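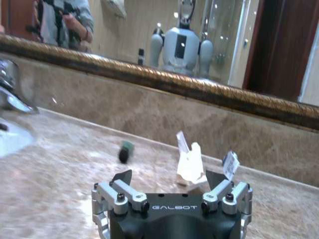

*Worktop by the sink, crumpled paper and barcode tag still on it.*

February 19, 2021

Went over the worktop with Vasiliki before putting anything new down on it. The speckle hides everything: crumbs, pencil shavings, drips of clear sealer. Looking straight down is no use. Crouch at the end and look along the surface with the overhead light on, and marks show up as dull patches in the shine. Found two that way, both near the wall, neither of them visible from standing height.

**Paper.** Tissue and loose paper go in the bin at the end of each job. Tags with a barcode do not, until the number has been copied into the stock book. We lost the batch number for the Vostier sealer in December by throwing the tag away with the wiping paper, and I spent most of a morning on the phone to Bravport getting it back. They were decent about it. Tags now go on the spike by the door, printed side up. If one is folded, flatten it first or the scanner won't take it.

**Caps.** Same rule as before: cap back on whatever it came off. Small round things left on this counter roll towards the basin, so there must be a slight fall that way. Checked with the short level and the bubble sits off centre, only just. Not worth lifting the top for. Paraskevi wants a thin bead along the basin rim to stop things going in. I'd sooner leave the rim clean, it is easier to wipe. Undecided.

**Stain test.** Set up on the offcut from the same slab, not on the worktop itself. Offcut is 343 mm long and has one polished face. Divided it with masking tape and put down tea, vinegar, cooking oil and the green marker ink. Left half sealed with Vostier, right half bare. 150 minutes under cling film, then wiped with warm water and a soft cloth, nothing else.

- Tea: no mark on the sealed half. Faint ring on the bare half, gone after a second wipe.
- Vinegar: dulled the polish on both halves. Sealer made no difference that I could see or feel.
- Oil: sealed half clean. Bare half darkened, and still dark when I left.
- Marker: came off the sealed half with a bit of rubbing. Bare half has kept a shadow in the paler specks.

Vinegar is what I expected, as the sealer is for staining and does nothing about acid. Sulemana asked for that in writing, so it needs to go in the care sheet in plain words — no vinegar, no lemon, no descaler on the stone. The descaler matters most because people will want to use it on the tap. Cloth dampened with it, held to the chrome, stone covered with a towel. No spraying.

Weighed the offcut before and after out of curiosity. 1,396 g both times, so the kitchen scale isn't fine enough to show the oil. Vasiliki says the Clollmont people have a better one and will ask.

**Stock.** 504 ml of sealer left by the measuring jug, enough for a second coat on the worktop and not much over. Reordered one bottle.

To do:

- Poultice on the oil patch, leave overnight, look again
- Repeat the vinegar on a fresh bit with a shorter time
- Copy tag numbers into the stock book (P.)
- Care sheet wording to Sulemana
- New roll of masking tape, the old one leaves glue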